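Re: [shopfloor-list] Clearing the corner by the brick wall
Posted by Gualtiero Santoro, 29 December 2021
2 replies | 0 shares

Ljubica Nedeljković wrote:

> Before I order anything for the Mazza room I'd like to know what is
> staying. I have the grey cabinet, the white shelves and the square
> table on my sheet. Is the crate ours or does it go back to Benley?
> Also, can the table move to the wall? If it can, I would put the
> second desk where it stands now.
>
> Ljubica

Ljubica,

The cabinet and the shelves stay. I measured the cabinet last May and it won't go through the side door without taking the doors off, so leave it where it is and plan the rest from there.

The lights stay as they are too. I asked Kilora for a price on new fixtures and they came back with nearly 2,000, which is more than we have for the whole room. The metal ceiling can wait. Painting it would mean renting a lift, and I would want that done before any new furniture comes in.
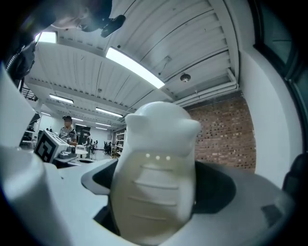 On power, the second desk needs its own outlet. I don't want it hanging off the strip we have now. Aslow can send an electrician, and I asked them to quote for two outlets on the brick side and one by the cabinet. They want the floor clear on the day. Please unplug and coil whatever you can, and put a piece of tape with a name on each adapter before it goes in a box. Last time we ended up with a bag of them and no idea what they ran.

The square table can move. Put it up against the brick, but leave 12 inches so a hand can get to the outlet. The red crate can go under the shelves for now. It is ours, Benley took theirs back.

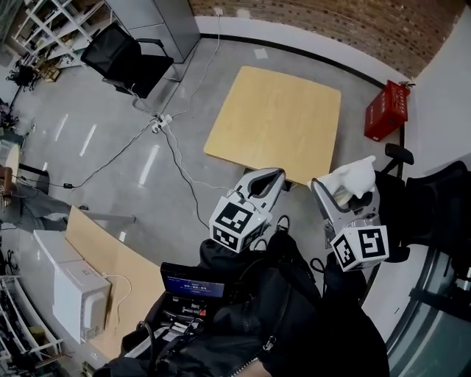

The square table, the crate and the power strip as they are now.

The mesh chair can stay with whoever gets the second desk. The cardboard boxes on the shelves need to be gone through. I will do that myself. Anything without a label goes out on the free table for a week. The plant can stay put, it gets enough light on that side.

I have a cable cover left over from the front room, 41 inches long. Try it before you buy one.

Send me the desk size when you have it and I will mark the floor.

Gualtiero

Reply to list | Reply to sender
Questions about this list: contact the list owner | Back to top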